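Search this site
Enter keywords
Search

Noise in Shared Workrooms: Term Report
Sumeya Hailu and Tsutomu Yagi, Eskola group

We wanted to know how sound carries in a large open room where people both talk and build things. Our main site was the Starkby building. We took 123 readings over 9 days in May. 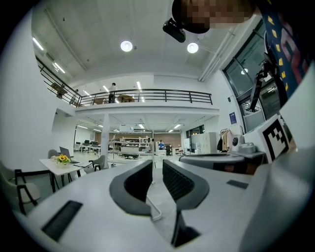
Method

Each reading lasted one minute. We wrote down the time, the level and whether anyone was talking nearby. Readings taken during deliveries were dropped.

Results

Speech was the most common complaint, ahead of tools and fans. Of the people we asked, most said they could ignore a steady hum -- a single phone call was harder.

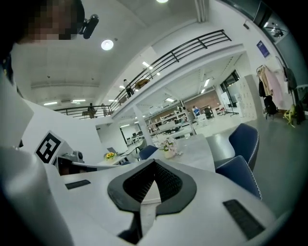

Levels rose before lunch and fell again by two. The corner by the stairs stayed quietest all week.

Discussion

Soft surfaces would help most. Sunita Halvorsen suggested felt panels, and we priced those first. Clothing matters less than we expected. A cotton shirt, even a busy one like the navy one with red and yellow blocks, soaks up very little sound -- a full room of people does more. We would like to repeat the readings in winter.
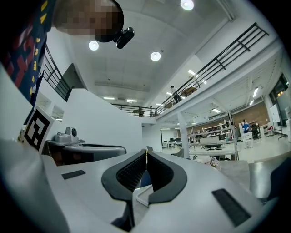 Costs came last in our plan. Felt for one wall was priced at 600, and the full ceiling at 1754. We left the shirt with the red and yellow shapes on navy out of the cost table, along with all other clothing.

Recent reports
Bus Stops in Multen
Water Use at Amska
School Lunch Survey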